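Office Cleaning Firm Trains Its Robots on Screen Before They Meet the Night Crew

CUSILVILLE, October
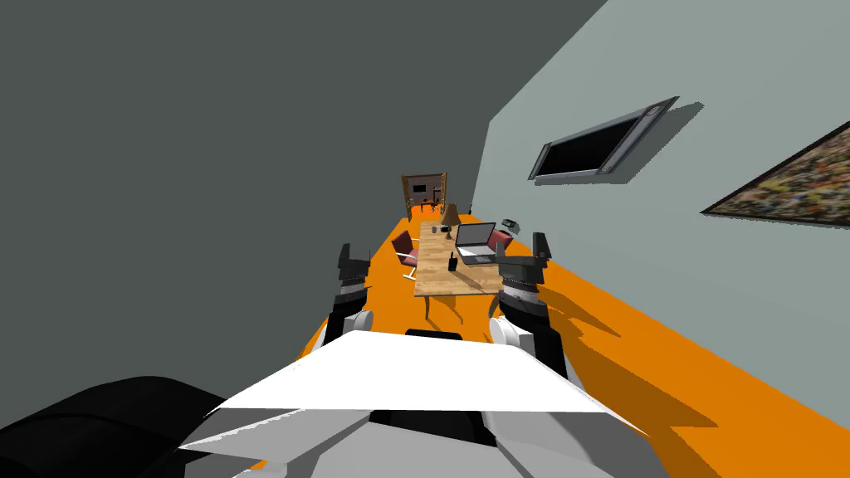 Stever Building Services, which cleans offices and meeting rooms in Cusilville, will put two-armed robots on its evening shift this winter. The company has spent most of the year preparing them in simulation, and it has asked its own cleaners to help decide what the machines should do.

The software comes from Anavura, a robotics company with an office across the river. Its engineers build computer models of meeting rooms and run the robot through them, changing the furniture, the lighting and the items people leave behind. A run can be stopped and started over when something goes wrong, and no customer's property is at risk.

Stever plans to start with 2 robots at the Chacko Building, a downtown office block where it has held the cleaning contract for six years. The building has 200 rooms, counting offices, meeting rooms and kitchens. The robots will work only in the meeting rooms at first.

"Meeting rooms are where the time goes," said Nandini Alva, who manages the evening shift. "A hallway is the same every night. In a meeting room you have somebody's laptop, a bottle, a cup, chairs pulled out all over the place. You have to decide what's trash and what isn't before you can wipe the table."

Those decisions have been the hardest part of the project. The company's written rules were short, and they left a lot to the judgment of the person holding the cloth. An open laptop is never to be touched, for instance, but the rules did not say whether a cleaner should wipe around it or leave that end of the table alone. Some on the crew did one and some did the other.

Three cleaners have been spending one afternoon a week at Anavura since spring, on full pay, watching simulated runs and marking what they would have done differently. They objected early on to the robot's habit of pushing chairs in before the table was finished, which left it reaching over the backs. The order was changed. They also asked for the robot to leave any bottle with liquid in it where it stands and send a note to the shift lead.

The simulated rooms do not match the Chacko Building exactly. Anavura said it varies them on purpose so that the robot does not learn one layout and fail in the next. The cleaners would like to see more of the mess they deal with, including cables across the floor, spilled sugar and whiteboards covered in notes marked "do not erase."

For the crew, the work will be divided in a new way. One cleaner on each shift will be assigned to the robots and will carry a tablet that shows which rooms are finished and which need a person. That cleaner will check every room before it is signed off. The others will keep the kitchens, restrooms and private offices, along with carpets and windows.

The assigned job pays more per hour, and it will rotate every two months among those who want it. Training takes three days. Stever said anyone may turn the job down without losing hours.

No one will be laid off because of the robots during the first year, according to a letter the company gave its staff. The letter makes no promise beyond that. Alva said she understood why some of the crew were uneasy about that part.

"I get asked about it most nights," she said. "I tell them what I know. We've had open positions on this shift for a long time and we can't fill them. That's the work we're handing over. Past the first year, I don't have an answer, and I won't make one up."

Some of the concerns are more practical. The crew usually works in pairs, and cleaners have asked whether the person with the tablet will end up alone on a floor late at night. The company has agreed to schedule a second person on the same floor until the shift ends at 2 a.m. It is still working out what happens when someone calls in sick.

Tenants in the Chacko Building will get a notice before the first shift. It will tell them how to keep the robots out of a room for the night, using a card hung on the door handle, and whom to call if something has been moved. The robots will not enter a room while anyone is in it.

Stever will review the arrangement after three months, using the tablet records and a survey of the crew. The cleaners who have been going to Anavura will continue their weekly visits through that period. Other buildings will be considered once the review is finished.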